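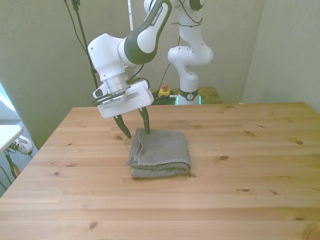

Massivholzflächen in Küche und Werkstatt richtig pflegen

13.09.2019 — Von Elin Prydderch

Tischplatten und Arbeitsflächen aus massivem Holz werden im Haushalt stark beansprucht. Wasser, Fett, Fruchtsäuren und trockene Heizungsluft wirken täglich auf das Material ein. Die folgenden Hinweise der Hauswirtschaftlichen Beratungsstelle Drivosville gelten für geölte und gewachste Oberflächen. Lackierte Platten sind gesondert zu behandeln und werden am Ende kurz angesprochen.

Tägliche Reinigung

Für die laufende Reinigung genügt ein weiches, nebelfeuchtes Baumwolltuch. Gewischt wird stets in Richtung der Maserung, anschließend wird mit einem zweiten Tuch trocken nachgerieben. Mikrofasertücher sind für geölte Flächen weniger geeignet; sie tragen auf Dauer den Ölfilm ab und lassen das Holz stumpf werden. Scheuermilch, Glasreiniger und Mittel auf Ammoniakbasis sind grundsätzlich zu vermeiden.

Bei stärkerer Verschmutzung kann dem Wischwasser etwas neutrale Holzbodenseife zugesetzt werden. Stehendes Wasser ist sofort aufzunehmen, insbesondere an Stirnholzkanten, Ausschnitten für Spülbecken und Leimfugen.

Flecken behandeln

Rotwein, Kaffee und Beerensaft sollten aufgetupft und nicht verrieben werden. Bleibt ein Schatten zurück, lässt man die Stelle über Nacht trocknen und schleift sie danach mit feinem Papier leicht an. Die geschliffene Zone soll etwas größer sein als der Fleck selbst, damit kein sichtbarer Rand entsteht. Danach wird nachgeölt.

Fettflecken lassen sich mit einem Brei aus Tonerde oder Kartoffelstärke und wenig Wasser behandeln. Der Brei bleibt bis zum völligen Trocknen liegen und wird dann abgebürstet. Helle Ränder von heißen Tassen verschwinden auf gewachsten Flächen häufig schon durch Polieren mit einem Wolltuch und einem Tropfen Pflegeöl.

Schwarze Verfärbungen entstehen meist dort, wo gerbstoffreiches Holz wie Eiche mit feuchtem Eisen in Berührung kommt. Gusseiserne Pfannen, Konservendosen und Stahlwolle gehören deshalb nicht auf eine Eichenplatte. Kleesalz hellt solche Stellen auf, ist jedoch gesundheitsschädlich und bleibt dem Fachbetrieb vorbehalten.

Nachölen

Der Bedarf lässt sich mit einigen Tropfen Wasser prüfen. Perlen sie ab, ist der Schutz noch ausreichend. Ziehen sie ein und dunkeln das Holz, ist die Fläche zu behandeln. Bei normaler Nutzung hat sich ein Auftrag im Frühjahr und ein weiterer im November bewährt, also vor und nach der Heizperiode.

Vor dem Ölen muss die Platte sauber und vollständig trocken sein. Das Öl wird dünn mit einem fusselfreien Tuch aufgetragen. Nach etwa 30 Minuten wird der Überschuss restlos abgenommen; verbleibende Reste verharzen und kleben. Für den Zwischenschliff genügt in der Regel Körnung 300. Bis zur vollen Belastung sollte die Fläche mehrere Tage geschont werden. In dieser Zeit sind keine Decken, Matten oder Vasen aufzulegen.

Wichtiger Sicherheitshinweis: Ölgetränkte Lappen können sich selbst entzünden. Sie sind flach ausgebreitet im Freien zu trocknen oder in einem verschlossenen Metallbehälter mit Wasser aufzubewahren und erst danach zu entsorgen.

Raumklima

Holz nimmt Feuchtigkeit auf und gibt sie wieder ab. In sehr trockenen Räumen kann die Platte reißen oder sich verwerfen. Heizkörper unmittelbar unter der Tischkante und direkte Sonne begünstigen diesen Vorgang. Werden Platten eingelagert, sind sie liegend auf Leisten zu stapeln und von beiden Seiten zu belüften. Wer nur die Oberseite ölt, riskiert eine Schüsselung; die Unterseite ist deshalb wenigstens einmal jährlich mitzubehandeln.

Lackierte Flächen

Eine lackierte Platte wird nicht geölt. Kleine Kratzer können mit Hartwachs gefüllt werden. Ist die Lackschicht durchbrochen, dringt Wasser darunter ein — in diesem Fall hilft nur der vollständige Abschliff mit neuem Aufbau.

Fachliche Durchsicht: Ynyr Griffiths, Tischlermeister

Zuletzt aktualisiert: vor 2 Wochen

Diese Website verwendet Cookies. Mit der weiteren Nutzung erklären Sie sich damit einverstanden.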